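시뮬레이션 속 로봇 팔을 원격 조작으로 가르치기
2학기 캡스톤 프로젝트 결과 보고서 / Valden 팀

1. 왜 이 주제를 골랐나
처음에는 보상 함수를 직접 짜서 강화학습으로 그릇 옮기기를 시켜 보려고 했다. 그런데 두 주 동안 팔이 탁자만 두드렸다. 지도해 주신 Greer Rankin 교수님이 "사람이 먼저 보여 주면 어떠냐"고 하셨고, 그날 저녁 바로 방향을 틀었다. 결과부터 말하면 훨씬 재미있었다! 내가 손목을 돌리면 화면 속 팔이 따라 돌고, 그 움직임이 그대로 학습 데이터가 된다는 게 아직도 신기하다.

2. 원격 조작 환경
조작 장치는 6자유도 3D 마우스이고, 그리퍼 개폐는 키보드 스페이스바에 할당했다. 입력은 말단 장치의 속도 명령으로 바꾼 뒤 역기구학을 거쳐 일곱 개 관절의 목표값으로 보낸다. 처음에는 감도가 너무 높아서 그릇 근처만 가면 손이 떨렸다. 그래서 물체에 가까워질수록 속도가 줄어드는 구간을 넣었는데(팀원 Tuulikki Mäkelä의 아이디어), 이걸 넣고 나서 조작이 정말 편해졌다.

장면은 실내 공간에 Franka 팔을 놓고, 천을 씌운 둥근 탁자 위의 그릇을 대상으로 삼았다. 그릇 말고도 작은 물건들을 같이 올려 두어 정책이 배경과 대상을 구분하게 했다.

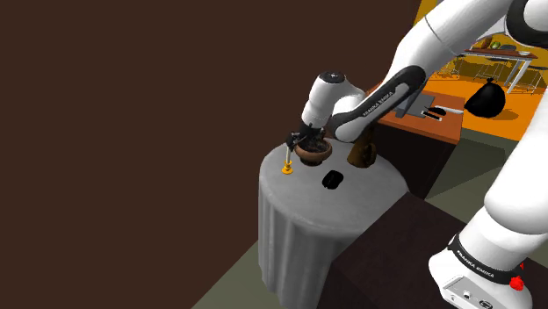 그림 1. 시뮬레이션 장면. 그리퍼의 두 손가락이 갈색 그릇 테두리 바로 위에 있다.

제일 어려운 부분은 그릇 테두리를 잡는 순간이다. 손가락 하나는 안쪽, 하나는 바깥쪽으로 들어가야 하는데 화면만 보고는 깊이를 가늠하기 어렵다. 손목 시점 창을 따로 띄우니 한결 나았다.

3. 시연 수집
팀원 세 명이 나누어 시연 320개를 모았다. 한 시연은 길어도 500스텝을 넘지 않게 했고, 그릇을 떨어뜨린 경우는 버리고 다시 했다. 사람마다 버릇이 달라서, 나는 위에서 곧장 내려가고 Tuulikki는 꼭 옆으로 돌아 들어갔다. 학습된 정책이 두 방식 사이에서 망설이는 것처럼 움직인 적도 있어서, 나중에는 접근 방향을 위쪽으로 통일했다.

4. 학습과 결과
행동 복제로 2,000 에폭을 돌렸다. 그릇 위치를 조금씩 바꾼 평가 20회 중 14회를 성공했다. 실패는 대부분 테두리를 살짝 빗나간 경우였고, 그릇이 탁자 가장자리에 가까울 때 몰려 있었다. 수집할 때 그쪽 위치를 적게 넣은 탓으로 보인다. 새벽에 첫 성공 영상을 돌려 보며 다 같이 소리를 질렀다.

5. 남은 일
가장자리 위치의 시연을 더 모으고, 한 번에 출력하는 행동의 길이를 늘려 볼 계획이다. 8월에는 실제 팔에서 직접 교시(팔을 손으로 잡고 움직여 가르치는 방식)도 해 보고 두 방식의 시연 시간을 비교하려 한다. 수집 스크립트는 팀 저장소의 sadine 폴더에 정리해 두었다.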